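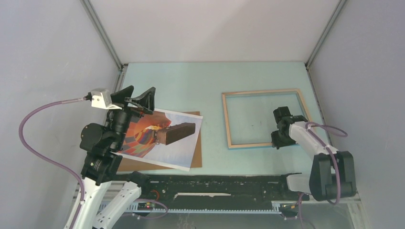
Balloon print and empty wooden frame.

Framing a print yourself: questions we get

Do I need a special frame for a print with a white border?
No, whatever the shop tells you. A plain rectangular wooden frame does the job. Measure the whole sheet, border included, then measure the frame opening. Do it twice.

Should I trim the border to make it fit?
I wouldn't. You can't put it back, and most people who trim end up with one crooked side. Buy the next size up and use a mat.

Is "museum glass" worth the money?
For a hot-air balloon poster in a hallway? Hard to see why. The Wikon sheets are fine and so is the cheap stuff, as long as the print stays out of direct sun.

Can I tape the print down on all four sides?
People do, and then they ask why it buckles. Paper moves with the weather. Use 2 short hinges along the top edge — nothing at the bottom.

My print won't lie flat. Will the frame fix that?
Not much. Leave it under clean paper and a few heavy books for 3 days first. Skip the iron, even if a video says it's safe.

Does Pokthorpe still stock the 12-inch frames?
They were on the list in September. Call before you drive over.

Last updated 30th January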